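Lellero Counter Arm
Automation for staff kitchens, reception desks and waiting areas
Supplied and supported by Sangate

Home > Workplace > Hospitality and front desk > Lellero Counter Arm

If you have ever worked on a reception desk, you will know how much of the day goes on things that were never in the job advert. There are parcels to sign for, visitors to settle, phones to answer, and in between all of that somebody always wants a coffee. It is a lovely thing to be able to offer people, and we wouldn't want any office to stop offering it, but it does mean getting up from the desk again and again, usually just as the phone goes.

The Lellero Counter Arm was made with that desk in mind. It is a single robotic arm that works beside an ordinary pod coffee maker, picks up a pod, places it in the machine and looks after the small fiddly steps around it, so that the person on the desk can carry on talking to the visitor in front of them. You keep your own coffee maker, your own mugs and your own favourite pods (we know how strongly people feel about those).
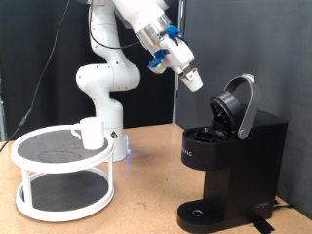
We are asked more than anything else what the arm will mean for the people already doing the work, and we are always glad when it's the staff themselves who ask. Our answer is that the work shifts about a bit. Somebody still has to wash up, order the milk and notice that the visitor from head office has been sitting on her own for too long. The arm takes on the pod, which it holds in its fingers and tips down towards the open holder under the lifted lid, and it does that the same way at the start of the morning as it does at the end of the afternoon. The mugs stay where your team can reach them, on a little round stand or a shelf or wherever you like to keep them, and anyone who would sooner make their own drink is very welcome to pause the arm and do so.

At Prastard, where the front desk and the staff kitchen share one long counter, the receptionists were involved from the beginning. They chose where the arm would stand, they asked for it to be slower than we had set it, and they were quite right – a slower arm is a much nicer thing to sit next to all day. They also asked for it to be switched off over lunch, when the kitchen fills up and people like to stand about and chat. We have since made the gentler speed our normal setting for every new customer, and the lunch pause is now on the first page of the setup menu.

Getting started

We send 2 fitters, who will bring everything with them and take the packaging away afterwards. Please have the coffee maker you mean to use on site and in working order, and do let us know the model when you book, as the arm has to be taught the height of the lid and the position of the pod holder. If you change to a different coffee maker later on, we can come back and teach it again, or show one of your own people how.

Training is done at the counter with whoever will be nearby, and that includes part-time staff and cleaners, who are too often left out of these things. It takes 30 minutes. Everyone has a turn at pausing the arm, starting it again and clearing a dropped pod, and there is plenty of time for questions.

What is included

Lellero arm with gripper and table mount
Control box and mains lead
Stop button, which can be fixed on either side of the counter
Printed guide in large type
Setup visit and staff training
9 months of telephone support

What you will need

A firm, level worktop
A mains socket within reach
A pod coffee maker with a lifting lid
Room for the arm to move without meeting a wall cupboard

Everyday care

Wipe the arm down with a soft, damp cloth at the end of the day, with the power off. The fingers of the gripper can pick up coffee dust, so give them a little extra attention. Please don't spray cleaner straight on to the wrist. The drip tray and used pods are still a job for a pair of hands, and we would suggest adding them to whatever kitchen rota you have now.

Hire and purchase

The Counter Arm can be hired at £251 a month, including servicing, or bought outright. Many customers like to hire first and see how their team gets on with it. For larger sites with several kitchens, ask us about the Rudd trolley base, which lets one arm be moved from room to room and locked in place.

To arrange a visit or borrow a demonstration arm, use the enquiry form or ring the Sangate workplace team.

Page updated Aug 11, 2024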